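**Bisdale Community Orchard – progress report to the Pavlović Fund**
Submitted by Rogelio Dalisay, October

We've had a very good season, and I'm happy to be writing this one. The grant covered two things this year: replanting the lower slope at Bisdale and starting the grafting classes. Both are done, apart from the last stretch of deer fence, which I'll get to.

### Planting

All 98 young trees are in the ground. Most are apples, with a row of pears along the wall and a few plums near the gate where the soil is heavier. We lost six over the summer, all on the dry corner above the ditch, and I've already ordered replacements from the nursery in Londcombe. They're sending them on a tougher rootstock this time, at the same price, and they'll arrive bare-root once the leaves are down.

The wood chip has made a huge difference! We put it on thick in spring and the weeds hardly got started. On the unmulched strip by the path we were pulling bindweed every week, and I'd like to cover that strip too before winter if the tree surgeon has another load for us.

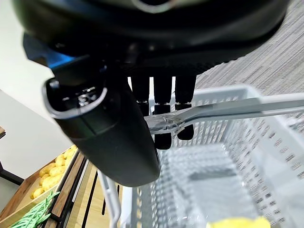 Watering was the hardest part of the year. The old tap at the top of the site has very low pressure, so through July people were carrying cans down the slope in the evenings. We've now run a pipe to a tank halfway down, paid for out of the tools budget (I wrote to you about moving that money, and thank you for the quick yes). Filling a can takes a moment now, and the younger trees got a proper soak all through August.

### Grafting classes

We planned one class and ran two, as the first filled up so fast. Between them 23 people learned to do a whip-and-tongue graft, and everyone took a tree home. Several brought cuttings from old trees in their own yards, including a russet from a garden on the Sovport road that none of us could put a name to. We grafted three spares of it for the orchard and all three have taken – I'm really looking forward to tasting it in a few years.

The school asked if we could do something similar with their older students. I'd love to say yes, but we would need more knives and a good supply of cut-proof gloves first. I'll send you a price list separately.

### Still to do

- Finish the deer fence on the north side. The posts are in, the wire is late.
- Replant the dry corner.
- Put permanent labels on the pears. The marker pen washed off.
- Prune the old trees by the gate in January.

The budget sheet is attached. We're a little under on trees and a little over on fencing, and I expect the two to even out once the wire is paid for. If you'd like to visit, come in blossom time and I'll show you around the new slope.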